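Losten Residence Dispute

The Losten residence dispute was a disagreement between the town of Tovville and a group of foreign families about the right of their children to stay in the country. It began when the local registry refused to renew the residence cards of 13 children. Most of them were born in Losten, a district in the north of the town, to parents who came for work at the Hedlund shipyard.

The registry said that a card of a child ends together with the work contract of the parent. The families did not agree. Their lawyer, Siham Sayegh, argued that the contract rule was written for adults only and that school attendance was enough for renewal. 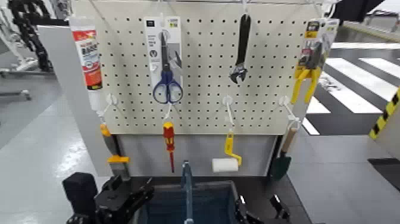 A first hearing took place in Uvthorpe in June. Judge Ottó Mészáros asked the registry to show the written rule, and the hearing was stopped after 2 hours when the rule could not be presented. A petition in support of the families was signed by 362 residents — many of them parents from the same school.

In the second hearing the court decided that the cards must be renewed for four years. The registry did not appeal. Two families had already left the country by that time, and their cases were closed without a decision.
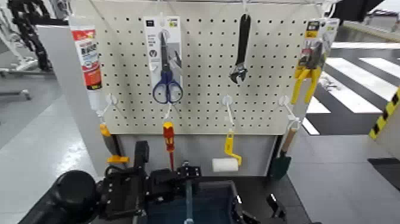 Dorottya Erdős, who was head of the registry during the dispute, later changed the application form, so that the school certificate is now accepted as a separate document. The contract rule itself is still in force for adults.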